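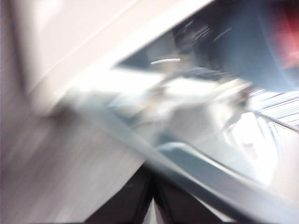 Hi, and thanks for stopping by! We're Kollcombe, a small workshop that spends its days on one question – can a machine do the chores yet? My name is Nuria Esteban and I started the place, so I get to write this page (the others said they'd rather fix cables).

The short answer to the question is: some of them, on a good day, if you're patient. The long answer is the rest of this page.

## How we got going

I used to work at Ayala, a packaging plant, where I looked after a line of arms that moved trays from one belt to another. They were wonderful at it. They did the same move all night and never got bored, and people who came on tours would always ask me the same thing: "So when can I get one for my kitchen?" I'd laugh and say soon. Then I went home and looked at my own kitchen and thought, oh dear, not soon at all. The trays at Ayala were always the same tray in the same spot. My cups are never in the same spot, and I live alone!

That bothered me enough that I quit the next July and rented two rooms over a tire shop. Kollcombe has been in those two rooms ever since.

## What we do all day

We pick ordinary jobs and we try to get a robot arm through them, over and over, and we write down what happened. Put the dish on the rack. Close the door. Turn the knob. Fold the towel (we don't talk about the towel). Each job gets 200 tries before we let ourselves have an opinion on it, and we keep the bad tries in the notebook along with the good ones. 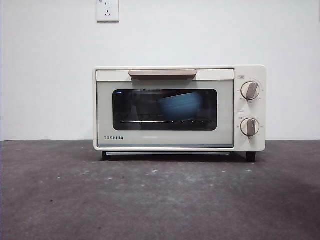 Take warming up a bowl of food. You and I do it half asleep. For a machine it's a whole string of little jobs: find the handle, pull the door without dragging the oven along the counter, get the bowl onto the wire rack level, let go at the right moment, back out without bumping the glass, shut the door, then turn a knob to the right place and no further. Any one of those can spoil the rest. Glass doors are their own kind of trouble too, as a tinted window with reflections on it is hard going for a camera, and what looks like a bowl might be a bit of ceiling light.

Our first full program for kitchen work was called Lekau. It followed a fixed list of moves and it was very sure of itself. In 400 tries at loading and closing a door it got all the way through 23 times, and I remember we cheered for every one of them. The newer one is Prorkier, which learns from a person steering the arm by hand, and it copes much better when things get shifted a little. It still gets lost if you swap the bowl for one with a different rim – we're working on that.

## And the shop floor?

Shop floors are kinder. Things sit where they're supposed to, somebody paid for good lighting, and there's usually a person close by who can press stop. We do sorting and machine-loading trials for small firms in the area, and that work pays our rent. If you run a shop and you're wondering whether a job of yours could be handed over, send us a note and a short video of someone doing it. We'll tell you what we think, and quite often what we think is "wait a couple of years" or "buy a better cart."

## Come and see us

We have an open afternoon once a month, up the stairs next to the tire shop. You can steer the arm yourself if you like, and kids tend to be better at it than their parents. Bring a mug or a pan from home if you want to see how we do with something new. We've tried 300 different kitchen things so far and we're always happy to add to the shelf, but please, no more towels.

– Nuria

Page last updated April 2018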